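Grikar opens its hillside terrace to the public for the summer

Share 32 | Comments 4

Grikar, the family-run maker of outdoor tables, is delighted to announce that the open-air terrace at its Tsakiris workshop will welcome visitors every morning from June, with plenty of light blue tabletops to sit at and as much time as anyone cares to spend.

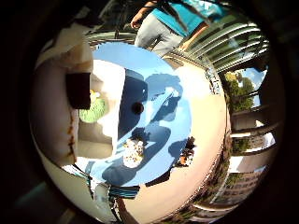

The terrace has always been where the family drinks its coffee, and it seemed a pity to keep such a lovely spot to ourselves! Visitors can try the Arkham table, which comes in 4 sizes and seats anything from a couple to a good-sized family lunch.

"People choose a table under shop lights and then live with it in full sun," says founder Gerasimos Kontogiannis. "We would much sooner they sat down outside with us for an hour first." 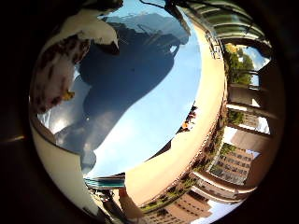
Mornings start at nine, before the heat builds, and Theano Kourkoulas will be on hand to talk through colours, sizes and delivery to the islands. The Arkham starts at 230 euros, or 262 euros with its fitted winter cover. 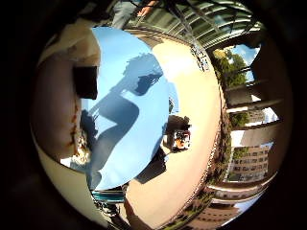
There is no need to book, though larger groups are kindly asked to ring the workshop beforehand so that we can put enough chairs out.

Recent news
Grenberg benches back in stock
Looking after your table over winter
Grikar extends its island deliveries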